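Search this site... Go

Famous Surnames and the Rest of Us

By Pauline Sugden

I've been reading celebrity magazines for 30 years, mostly in the bath, and I still can't decide how I feel about the children of famous people getting famous themselves.

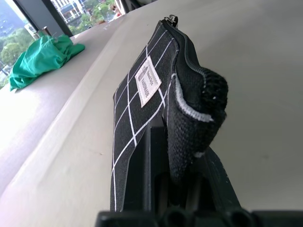
The shortcut we all pretend not to see

My grandad was a butcher, my dad was a butcher, and my brother Neville had a Saturday job in the shop at 14. People thought that was lovely! Then an actor's daughter gets a small part in a film and everybody's furious. I was furious too, for years (I once wrote a very cross letter to a magazine and they printed it).

What changed my mind a bit was going to the theatre in August. There was a young lad in the play whose mum had been on telly all through my teens, and I sat down ready to dislike him. He was good, annoyingly good, and I clapped with everyone else.

I do still mind the interviews, though. Please don't tell me the surname made things harder. It got you the audition, love, and plenty of talented kids from Bickerstaff can't even afford the train fare to one. Say thank you, say you were lucky, and I'll happily buy a ticket.

4 comments

Bundero: Spot on about the interviews. I turn over every time.

N. Haworth: Bit soft on them, Pauline. Acting isn't a butcher's shop.

Onov: Which play was it?

Prutoneo: My daughter's at drama school and works nights to pay for it. Thank you for this.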